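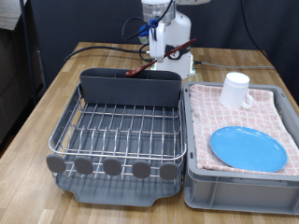
Shared Kitchen, Wesel House – Washing-up Arrangements

November 18, 2021

Dear residents,

Following the last house meeting, the arrangements for the tea kitchen are set out for your information.

1. The wire rack is for draining only. Utensils are to stand in the caddy at the back.

2. The grey bin beside the rack is for crockery waiting to be put away. It is to be lined with a folded tea towel at all times, as mugs placed directly on the plastic have been chipped. The checkered terry type is preferred.
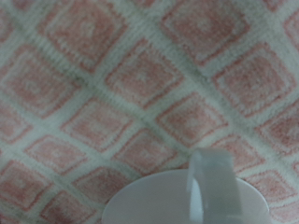

Tavion Whitfield wrote:
> I have no objection to the bin, but a towel left in it for a week
> goes musty. Could we have a fixed changing day? I would also ask
> that plates go in first and mugs on top.

Mr. Whitfield's first point is accepted. Towels will be changed every Monday and Thursday, and nine spares have been ordered from Paretti at a cost of $40. On the second, residents may place items as they see fit, provided that nothing is stacked above the rim. 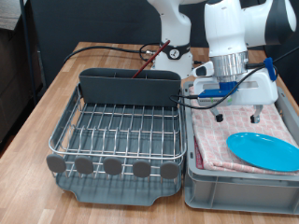
The rack and the bin are to remain side by side on the table – please do not move either to the windowsill. Plates and mugs still in the bin on Friday evening will be returned to the common cupboard.

The arrangements will be reviewed in February.

Yours sincerely,
Thaddeus Esposito
House Secretary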